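Home | Notebook | Dye Room | Swatches | Links

Filed under: natural dyes, wool, works in progress

June, morning, kettle on

Second go at the eucalyptus bath and I am so pleased with it I could yell. The first batch came out a sort of weak tea colour (see the page with the coffee ring on it). For this one I left the leaves soaking overnight before they went anywhere near the heat, and the liquor was already a deep orange-brown when I lifted the lid. Smells like a bushwalk after rain. The whole shed smells of it, and so does my hair.

Weighed the dry leaf at 754 g. That's everything from the bag under the bench, so if we want more we'll have to go for a walk. Mostly the long skinny leaves, a few round blue-grey ones mixed in. Next time I'd like to keep the two kinds apart, as I reckon the round ones are doing most of the work on the colour.

Fibre in the pot: 2 skeins of the Predalano (the plump one, woollen spun) and 2 of the Havis, plus a strip of old blanket for a tester. No mordant on the first Predalano, alum on the other. Same again for the Havis. Everything wetted out in plain lukewarm water with a drop of dish soap, then squeezed and lowered in.

Brought it up slowly to just under a simmer and held it there. 4 hours all up, turning with the big spoon whenever I walked past. Chaminda Sarkar dropped in at the halfway mark and thought it was done. It wasn't! The last hour is where it went from mustard to proper burnt orange, and I would have missed that if I'd listened to him (sorry, Chaminda, you were right about the onion skins).

Results so far, still damp so don't hold me to it:
Predalano, no mordant – rich rust, a bit streaky near the ties. Tied too tight again.
Predalano, alum – brighter, more gold in it, very even. Favourite of the lot.
Havis, no mordant – softer, a kind of apricot. Lovely next to the rust.
Havis, alum – hardly any different from the one without, which surprised me. Check I didn't mix up the tags.
Blanket strip – brown. Just brown. Fine.

Left them to cool in the pot before rinsing. I know it's slow, but the last time I rushed it I felted half a skein of good yarn and had to pretend I'd wanted a pot holder.

Things to try with the leftover liquor: a dip in iron water for greys, and a scrap of the Flanell cotton, which I soaked in soy milk last month and then forgot about. There's still heaps of colour in there. If it looks tired, top it up with bark.

Also, whoever has the Kombo notebook with the onion skin recipes in it, please bring it back to the shelf. The page about second baths is the one I'm after. I want to see whether overdyeing the apricot skein gives us that deep coral we got by accident last winter.

Wash test still to do on all the skeins, plus a bit of each on the windowsill under card for the fading test. Label them THIS time.

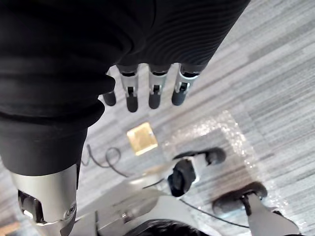
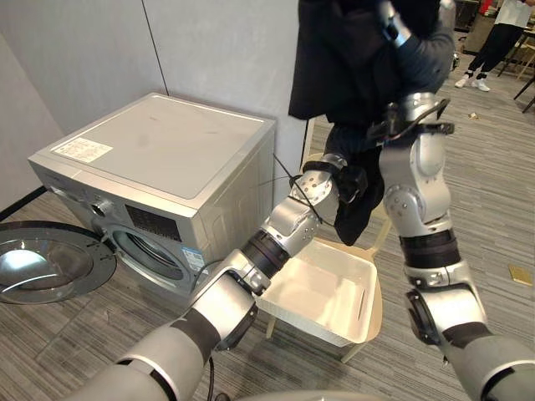
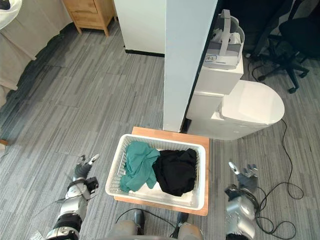
Last one: teal and black in the white basket. Washer is the middle one, door open.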